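Westari hand gripper kit: gallery of the work

Updated February 2023

On this page we collected views from the work with the Westari kit, which our small workshop offers for rent and for sale. The kit is a pair of grippers that a person holds in the hand and moves as if they were the end of a robot arm. Many customers write to us and ask how it looks when it is used on a normal table, with normal small things. The product sheet does not answer this so well, therefore we made the gallery.

Before you look, a few words about what you get. The Westari kit comes in one case with two grippers, one spare set of fingers, a bag of screws and a printed guide of 40 pages. The mounting plate has a hole pattern, so you can put your own parts on it. If you already own the older Lernaris plate, it will fit too, but you must use the shorter screws. Please do not use the long ones, they touch the linkage from behind and the fingers will not close fully.

The fingers open to 60 mm. For most kitchen and toy objects this is enough. For a wide bowl or a big box you need to take the object by the rim, or to use both grippers together. We tried both ways and we prefer the rim.

Renting is possible from one week. The price for one week is 52 euros with the case, and the transport is paid by the customer. Schools and clubs can ask us for a longer period, and we will try to find a good solution. In March the kits are already reserved for the first half of the month, so please write early.

One more remark about the table. A plain, light surface is the best one for the first tries. Small objects are easy to find on it, and you see well from the shadow how near the fingers are. On dark wood or on a patterned cloth our beginners needed more time.

The Iria software is not a part of the kit. It works with it, and the set-up is explained in the last chapter of the guide. We also tested with the Haslam recorder, which is simpler but saves only one gripper at a time.

Pick and place with small objects
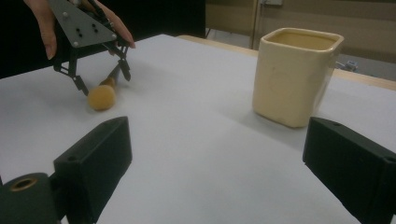
The fingers go down over the handle of a small mallet-like piece with a round foam ball, and the glazed container waits on the right. It is a good exercise for the first day: the handle is thin and lies at an angle, so the wrist must turn a little.

Comment from a renter:
We had the kit for two weeks and I agree with most of what you write. The linkage is smooth and my hand was not tired after an hour. What I miss is a softer finger surface. With thin handles we had slipping, and in the end we put rubber tape on the tips, it helped a lot. Also the guide should say more clearly which screws are for the Lernaris plate, we mixed them the first evening.

Thank you for this. Rubber tips are now in preparation as an extra set, and the screws will be packed in two separate bags with a label. Renters who have the kit at the moment can ask for the labels by e-mail.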